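3.2 Collection of demonstrations by the students

The practical part of the course was done in the bimanual cell of the laboratory, which the students call Cisternas. The course takes one semester and has two groups. The first group was guided by Pilar Huenchumán and the second by Pascual Riquelme. Both groups had the same task sheet and the same amount of time in the cell, but they were free to decide how they divide the work between the members.

Before the first session every student had to pass a short safety test and to operate the arms for 90 minutes under supervision. In this training the objects were only soft blocks. We found this step necessary, as most of the students had programmed a robot in simulation but had never moved a real one. In the first year of the course we let them begin directly with the task, and many hours were spent on repairing gripper fingers.

The task was to pick up a flat object from the table with one arm, to hand it over to the other arm, and to place it inside a marked area. A flat object is difficult for a parallel gripper, because the fingers must touch the table at a small angle. The students could choose between two strategies. In the first one, the arm slides the object to a fixed stop and grasps it there. In the second one, one finger presses on the corner and the other arm takes the side which goes up. The second strategy is faster, but it demands good coordination of both hands of the operator.

The demonstrations were recorded with Clirklow, a small program written by Tâm Lại for an earlier edition of the course. It saves the joint positions, the state of the grippers and the camera images in one file. After each demonstration the operator gives a label of success or failure, and a second student checks this label from the video. When the two labels were different, the demonstration was watched again by the whole group. In total the students recorded 1,158 demonstrations, and 206 of them were removed after the check. The most frequent causes were a hand over outside of the view of the camera and a label given too early. The planned number was 2,000, which we now consider too high for one semester.

The layout of the cell, with the two arms mounted on the front rail and facing each other, is given in Figure 3.

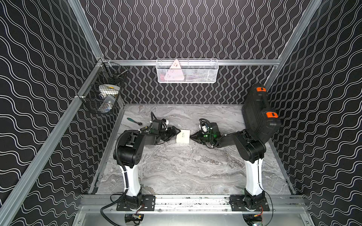

Figure 3. Bimanual cell used in the course, with a white card on the table between the grippers.

The removed demonstrations were not deleted. Edeltraud Wieser proposed to use them in the second half of the course, where each group trained a policy and had to explain its errors. For this purpose the failed examples were very useful. Several students noticed that their policy repeated the same wrong approach angle which they had used themselves in the first sessions. In the reports written in June, this observation was mentioned more often than the success rate of the policy.

One limitation must be mentioned. The groups did not work at the same time of the day, and we did not control who operated the arms in each session. For this reason we do not compare the two groups in Section 4, and all the results are given for the complete set of accepted demonstrations.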